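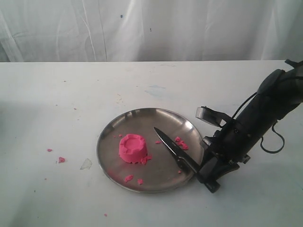
Pink play dough on a steel plate.

Most small companies moved their files to the cloud years ago. Fewer of them have looked closely at who can still open those files. Grullberg, a company that sells access-review software to businesses without a full-time security staff, thinks that gap is big enough to build a business on.

Its new service, Disa, went on sale 2026-04-07. It connects to a company's shared drives, calendars and mailboxes and lists every account, link and outside app that has permission to read them. Managers then get a short queue of items to keep or remove.

"People leave, contractors finish, and the sharing link stays open," said Sachiko Honda, who runs product at Grullberg. "We wanted a list that an office manager could get through before lunch."

One of the first customers was Putley, a freight broker with 392 employees. Giuliana Restrepo, the company's operations director, said the first scan turned up 556 public links, many of them to rate sheets and customer contracts. Her team closed most of them in the first week. A few had to be reopened when a warehouse in another state lost its loading schedule.

Restrepo said the harder part was outside apps. Employees had signed in to scheduling tools, PDF converters and note takers with their work accounts, and several of those apps had asked for full access to email. Disa can revoke that access, but it doesn't warn the employee first. Honda said a notice will be added in July.

By default, Disa flags any link that hasn't been opened in 90 days. Customers can change that number or exempt whole folders. The software reads file names and permission settings but not what is inside the files, so it can't tell a payroll sheet from a lunch menu unless the name gives it away.

Larger rivals offer content scanning, usually at a higher price and with a longer setup. Honda said Grullberg has no plans to follow them this year.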